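Section 2: Working out what to buy (before you bolt anything down)

I wrote this part of the Jornow set-up guide after planning three picking cells at our Plistdale shop, and I got the first budget wrong in ways I'd like to spare you. Read the whole section once, then come back with a pencil and a calculator. You won't need any tools until Section 3.

2.1 Start with the parts list, leave the arm for later

1. Write down every object you want the cell to pick. Include the ugly ones. If you only list nice square boxes, you'll buy a gripper for nice square boxes, and the first paintbrush will make a fool of you (ask me how I know).

2. Weigh the heaviest object and add the weight of the gripper and its mounting plate. Our heaviest was 700 grams, and the gripper weighed more than that by itself! The total is what you compare with the arm's payload rating.

3. Measure the narrowest spot where a finger could grab each object. Write that next to the weight.

4. Now look at arms. If you already own one, check its reach to the far corners of the bins with the gripper pointing straight down. Reach on the data sheet is usually given with the arm stretched out, and you won't be working that way.

NOTE: If a used arm comes without its controller or its connecting cables, price those before you shake hands on anything.

2.2 The small stuff

I keep a separate sheet for this and I set aside $500 per cell. My first cell had nothing set aside, and I spent a month walking to the hardware store with my own credit card.

1. Bins. Buy two for the work area and one spare of the same model. Metal ones get scraped up inside, and if your vision software was tuned on a clean white wall you may have to tune it again.

2. Clamps. Get bar clamps long enough to go over the bin rim and still hold the table. A bin that creeps a little every time the fingers touch it will drive you crazy.

3. Cable and hose. Measure with the wrist turned as far as it will go in both directions, then add 100 mm of slack at each joint. Order ties and tape in the same cart.

4. Colored tape for marking positions on the table. Cheap, and I use it all the time.

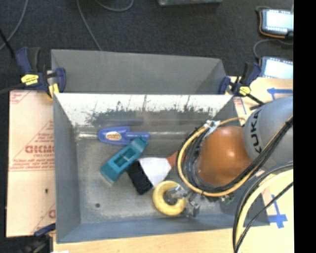

5. Test objects. I shop for these at yard sales – cheap hand tools, brushes, toys, whatever has an awkward shape. Mix shiny with dull and thick with thin. Buy two of anything you really care about so you still have a match if one breaks.

CAUTION: Don't save money on the emergency stop or the guarding. Put both on the first order, and don't power the arm until they've been installed and checked.

2.3 Choosing a gripper supplier

We got quotes from Gu and from Sutard. Gu was cheaper up front, but replacement fingers were only sold as a full set. Sutard sold them one at a time, at $232 each, and that's how we ended up going with them. Your numbers may tip the other way, so before you order:

1. Ask for the price of a single finger, a full set, and the coupling cable.

2. Ask for the delivery time on each, in writing. Our December order sat over the holidays and the cell sat with it.

3. Ask whether the gripper needs air, power or both. Air means a compressor, and a compressor means noise, floor space and another line on the sheet.

4. Ask to borrow a unit for a week. Gu said yes right away – Sutard took some nagging.

2.4 Before you send the order

Check that the table holds the bins and clamps with elbow room left over. Count your wall outlets, including the ones for screens and chargers. Then print the sheet, date it, and keep it with this guide. You'll want it again in Section 7, when we get to spare parts.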